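Kitchen chores trial: interim report to Proston, May
Prepared by Maarja Jõgi, Gondon

The grant asks whether a machine can yet do the small jobs of an ordinary home. This period we worked on one of them, clearing a table and getting the rubbish into the bin. People do the job with hand-held grippers and the recordings are used to train the arm at our Kolenska workshop. We now hold 3,689 recordings against the target agreed with Stankevičius.

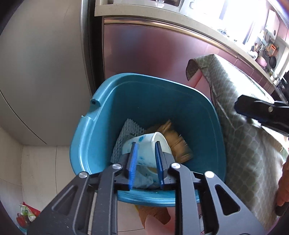 Gripper over the kitchen bin, with a paper cup, foam netting and a plastic bag inside.

Stiff items are going well. In the last 200 workshop runs the arm picked up a paper cup on the first try in some 90 per cent of cases. Thin plastic and peel are still poor – the fingers close on the cloth as well, or on nothing. 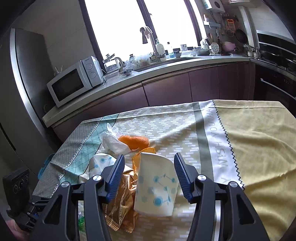 Paper cup between the fingers, beside a gold snack wrapper and orange peel.

Speed is the other gap. The arm needs five minutes for a table that a person clears in well under one. We would not call the chore done on present results.

Next period: softer finger pads, more work on bags, and a first run in a home we have not recorded in. Spending is on plan and no change to the budget is requested.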